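# About Oltitz

Oltitz records household tasks for companies that train robots. A trained operator guides a two-armed robot through a chore by remote control, start to finish, and we save everything the robot senses and does while the chore is going on. Clients use those recordings to teach their own machines.

We started in a rented storefront in Trelitz with one robot and a folding table. For the first year we did nothing but tabletop work, mostly cups and plates and folded towels. Clients kept asking for floors, beds and closets, so we moved to a larger unit and built rooms in it. We now have 44 staff, and well over half of them are operators.

## What we record

Most of our work is tidying. A client sends us a list of chores, and we turn each one into a task sheet that says how the room starts, what counts as finished, and what the operator may and may not do along the way. Picking up trash from a bedroom floor is one of the chores we get asked for most. It sounds simple. A bottle rolls, a paper cup crushes if the fingers close too far, and a flat wrapper gives a gripper almost nothing to hold.

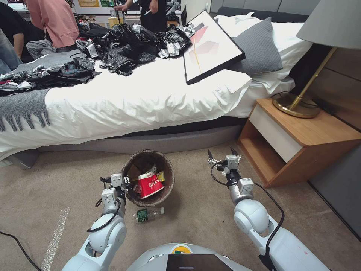
Each task sheet is run many times by more than one operator. People clean up in different orders and reach in from different sides, and we want both in the recordings. A robot that has only been shown one way to do a job tends to get stuck when the bottle is a foot to the left of where it expects.

We also change the room between runs. Litter is moved or swapped, the bin goes somewhere else, and the bedding gets pulled around. The people who reset the rooms work from a written list and initial it when they are done. A full bedroom task set is 490 accepted runs. We record more than that and throw out the ones that don't pass.

## How the remote control works

The operator sits at a station we call Shin, which we designed ourselves -- the third version is the one in daily use. It has two handheld arms that match the joints of the robot's arms, a trigger for each gripper, and a screen showing the view from the robot's head. When the operator's left hand moves, the robot's left arm moves.

For jobs where the remote station is too slow, or where a client wants gentler motion, we teach by hand. The operator stands next to the robot, takes hold of its arms, and walks them through the task. We use this mostly for drawers and doors.

Things operators learn in their first weeks:

- Look at the whole floor before moving either arm.
- Keep the idle gripper open and clear of the furniture.
- If an object slips, go back for it at the same speed. A clean recovery is worth keeping.
- Check where both arms are before reaching past the bin or toward the bed.
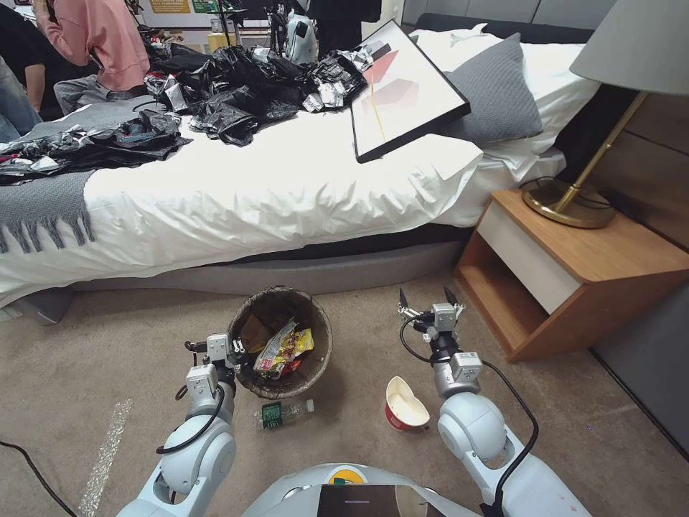 ## Training and review

New operators train for 46 hours before any of their runs go to a client. They begin with blocks on a table and move on to the rooms. Two-handed work takes the longest to pick up. Beginners nearly always do everything with their stronger hand and forget about the other one. In floor cleanup we teach them to give each arm a job: the left gripper clamps the near rim of the wastebasket and holds it steady, and the right one goes down toward the carpet for the litter. After a few days most people do it without thinking.

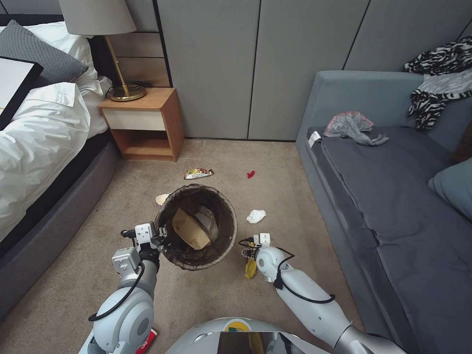 Review is done by a separate team. Reviewers watch every run at normal speed, then go back over the parts where the robot touches something. They mark where each pickup begins and ends and reject runs with a bump, a stall or a missed item. Small items are what they look for hardest. With a red scrap and a crumpled tissue both on a beige carpet, the scrap is easy to spot and the tissue takes a second look, so reviewers check the floor against the reset list before they pass a run.

Rejected runs aren't held against anyone. Operators are paid by the hour, and they can ask to see any run of theirs that was turned down.

## Dikeo

Dikeo is the software we use to store, label and deliver recordings. It keeps the arm positions, gripper openings and camera views lined up in time, along with the task sheet and the reviewer's notes. Clients get a login and can look through their own sets while we are still recording them. We rewrote the search page in October -- you can now filter by object, by room and by which hand did the pickup.

## Working with us

A typical project runs six weeks from signed task sheets to final delivery. We can work with our own robots or with yours, provided yours fits through a standard interior door. Clients are welcome to come to Trelitz and try the Shin station themselves, and many do before they write their first task list.

We hire operators several times a year. No robotics background is needed. Steady hands help, and so does patience with small objects. Shifts are four hours at the controls with breaks, and the rest of the day is spent on resets or review.

Page last updated Sun 2 December.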